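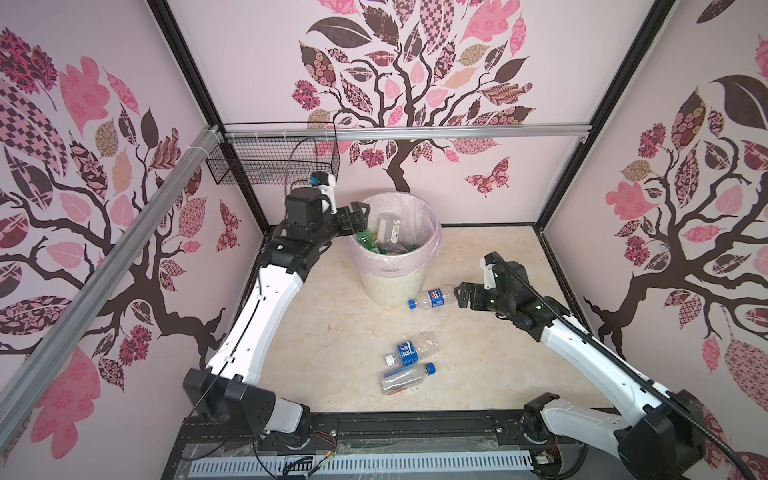
What happens to the cashback if part of the order goes back? The store reports the new total to the portal, and the portal cuts the rebate to match. If the new total drops under the minimum for the bonus, the bonus goes too, even when the rest of the order stays.

Writing that at the top because it was the first thing I got wrong in August and I don't want to look it up again.

September, second entry. Started at 9:15 in the morning.

Carried over from last time: the Zellinar order is still listed as "pending" and has been since the day after purchase. The Borero gift card went to "confirmed" overnight. Verkton never tracked at all. Henríquez tracked at the wrong rate.

Zellinar. Order total before tax was 100 dollars even, which I did on purpose so the percentages would be easy to read. Rate shown on the offer page was 8 percent. Portal shows 7.36 pending. Took me a while to see where the missing 64 cents went. The rate is paid on the amount after the store's own coupon, and I had left a small new-customer coupon in the cart. The coupon took off 8 dollars, so they are paying on 92. The math is right and the mistake is mine. For the next round, clear the cart of coupons before clicking through, or write the coupon down with the order.

Borero. Gift card purchase, digital, delivered to the inbox in a few minutes. The terms say gift cards are excluded from cashback "unless stated," and on this offer it was stated, one line down in the gray text. Saved a copy of the terms as a PDF before buying. I'd like all of us to do that from now on. The page for this offer has changed since I bought, and the line about gift cards is gone. Without the PDF I would have nothing to show if they reversed it.

Verkton. Clicked through, bought, no tracking email. Tried to work out why. Things that were different from the other three:
– had a price comparison extension turned on
– left the cart open over lunch and came back to it
– paid with a store credit for part of the total
Any one of these could do it. The extension is my first guess. It opened its own tab when I got to checkout, and the last click before purchase is the one that gets credited. Filed a missing cashback claim at 10:40 with the order number and the receipt. The form wants the time of the click, which I had to get from browser history. Claim page says a reply can take up to 93 days. Put it on the wall calendar.

Note on the claim form: it logs you out if you sit on it too long, and the text is lost. Write the explanation in a plain file first and paste it in.

Henríquez. The offer page had two rates, one for new customers and one for everyone else. I made a fresh account with the work email, but the shipping address was already in their system from the spring, and they seem to match on address. Got the lower rate. No claim filed. The terms do say "new households," and I read that as new accounts. Fair enough.

Talked with Jucélia Pacheco after lunch. She had gone through the spring notes and wanted to know why our average payout time looked so bad compared with what the portals print on their offer pages. We went through the sheet together. Two problems. First, I was counting from the date of purchase, and the portals count from the date the order ships. Second, one travel booking from the spring took 228 days to pay, and it was pulling the average up by itself. Travel pays after the stay is finished, so it should never have been in the same column as shoes and phone cases. Moved it to its own tab. We will use the median from now on and keep the average in a hidden column in case somebody asks.

She also thinks we should stop writing "free" in our own notes for offers where you spend first and get paid back later. I agree. The money is out of your account the whole time. Using "spend and refund" in the sheet from today. Old rows can stay as they are.

Sheet changes made today:
– new column: date shipped
– new column: store coupon used, with the amount
– new column: terms PDF saved, yes or no
– travel moved to its own tab
– status "paid" split into "paid to portal balance" and "paid out to bank"

The last one matters more than I thought it would. Borero is confirmed, but the portal balance has a minimum before you can withdraw, and we are short of it until Zellinar clears. I had been marking these as paid. Went back and fixed the ones I could find. There may be a few more in the June rows, and I did not get that far.

Still open:
Repeat the Verkton purchase in a clean browser profile with no extensions, one sitting, card only. If that tracks, turn the extension back on and try once more with something cheap.
Ask Zellinar support whether shipping fees count toward the minimum. Their page says one thing and the portal says another.
Jucélia to check whether the referral bonus expires. I remember a date on the sign-up page but did not save it.

Stopped at 4:30. Receipts are in the blue folder, Verkton on top.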